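Section 3: Setting up the tote for a picking shift

I wrote this part for those of us on the Wallcombe returns line who used to do every mixed bag by hand. The Erkix arm does the reaching now, and our job is mostly getting things ready for it and deciding what happens when it stops. Give yourself a few minutes the first time!

1. Log in at the Sananero panel and pick "Mixed soft and hard."

2. Check that the finger pads light up. If one stays dark, tag the arm out and call me.
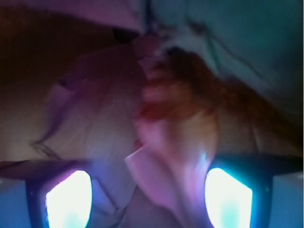
Soft stuff is where you'll earn your keep. I sorted bags for years and my fingers just knew what was cloth and what was wrapped up in it — the arm has to work that out every time. When pale fabric bunches up between the fingers like that, let it finish its try before you touch Pause.

3. Open the paper bag wide, fold the rim outward and tape it down. 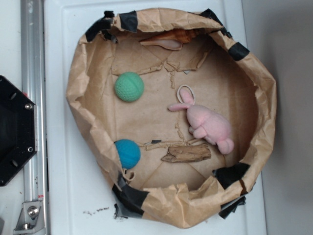

4. Press the tape down with your thumb all the way along (I know, I know, but do it). Replace the paper after 70 picks, or sooner if you don't like the look of it.

Note: the old hand quota of 800 items a shift is gone. You log stops now, and a slow shift with good notes is fine by me.

5. Step back behind the line, then press Start. Stay there while the arm is over the bag.
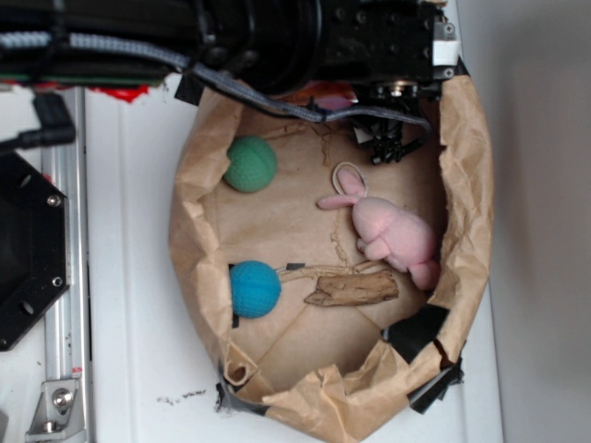 6. If it stops with a question on the panel, answer it in plain words. "Toy, keep" is plenty. After 3 stops on one item, press Hold and take that item out yourself once the arm has parked.

Caution: never reach in under a moving arm, even for something tiny. Ilir Vidmar on the early crew can show you where the Hold button is, and he'd much rather be asked twice.

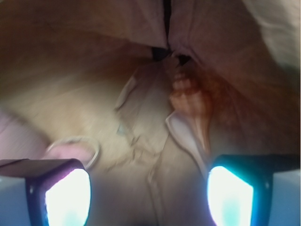
Lejla Vukčević
Line lead and arm trainer, Wallcombe

7. Send anything breakable, seashells included, to the hand bench if you aren't happy with the grip. You get the final say on that, and the panel won't argue.

8. At the end of the shift, park the arm, wipe the table and write your stops in the Mac Mathúna log. Leave the log open for the next crew.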